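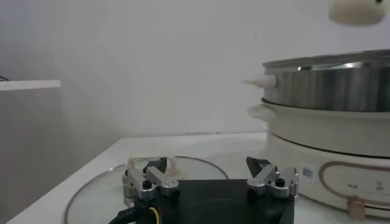

Grip force fault again on the Runent arm, October, entry by Ebony Waaka
2 comments

The left finger is reporting closed when it isn't, and I don't believe the "sensor drift" story from Thorlacius support. Drift doesn't jump by 400 counts between one read and the next. A wire might. The bundle leaves at the lower left of the plate and the yellow one shows outside the black, so that's where I'd look first. The task was lid handling, with the glass lid flat on the counter by the pot. At 30 trials the log had two false closes. Mio Hirose says the new Junham firmware fixes it — I'd like to see that on a bench before I say so too.

Force limit was set to 700 and never tripped. That bothers me more than the false closes. If the controller thinks it's holding the handle, it will lift with nothing in the fingers, or worse, with half a grip on glass.

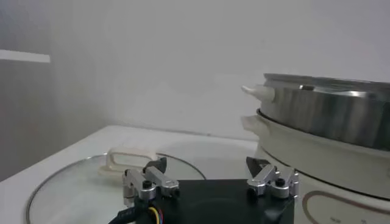
Still to do

Wiggle test on the loom, power on, arm locked.
Read the limit back from the controller. Don't trust the Ratudico screen.
No lid lifts until both are done.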